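4.2 Cloth wiping of curved bathroom surfaces

The second group of tasks concerned the cleaning of sanitary ware. Flat surfaces such as counters and tiles had been covered in the earlier part of the study, and the results in Section 4.1 suggested that people treat them much as they treat a kitchen worktop, with long strokes running parallel to the nearest edge. Curved surfaces gave a less regular picture. We therefore looked at how a dry cloth is held, folded and moved when the thing being wiped bends away from the hand.

The work was done at the Membridge site, in a room used for storing and fitting bathroom goods. We did not clear the floor beforehand. Bellini (Settimio Bellini, in the November pilot) had found that people wiped more quickly and left more patches untouched in a bare room, and we wanted conditions closer to those of a home in which something is being fitted or repaired. Packaging and small parts were left where they lay.

Each person was given a microfibre cloth and asked to wipe the large pieces in any order until satisfied. No method was suggested. Cloths were handed over unfolded, and a fresh one was used for every session. Figure 8 shows the cloth in use.

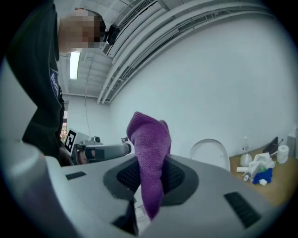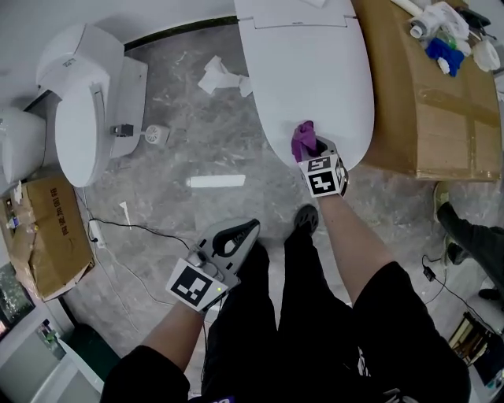 Figure 8. Wiping with a purple microfibre cloth.

Page last changed: 19/01/2026

Two ways of holding the cloth were common. In the first, the cloth was gathered into a bunch and the bunched part was pressed on the surface, with the rest left to hang. In the second, it was spread over the surface and pushed along from one side. The bunched hold was preferred on rounded ends and along rims, where a spread cloth tended to ride up and crease. Most people changed from one hold to the other without stopping and, when asked later, did not remember having done so.

The large curved panels were wiped from above, with the person standing over them and bending forward. This made the near end easy to reach and the far end awkward. People dealt with the far end either by walking round the panel or by leaning further, and those who leaned were more likely to go over the near end a second time before they finished. Seams took longer than their size would suggest. A seam was usually crossed first and followed along its length afterwards, with a corner or fold of the cloth.

The clutter on the floor had a smaller effect than we expected. Loose paper and light packaging were mostly stepped over. Cables were given more room, and several people altered the side from which they approached a piece so as not to stand on one. Hardly anyone tidied before wiping, although the instructions did not forbid it.

We also compared two cloth sizes, the Celero and the larger Drukwood. The larger cloth was folded before use in nearly every session and, once folded, was handled in the same way as the smaller one. For this reason the two are treated together in the stroke counts in Section 4.3. Sessions in which the cloth was dropped and picked up again are kept in the counts, following Mancuso, with the time on the floor taken out.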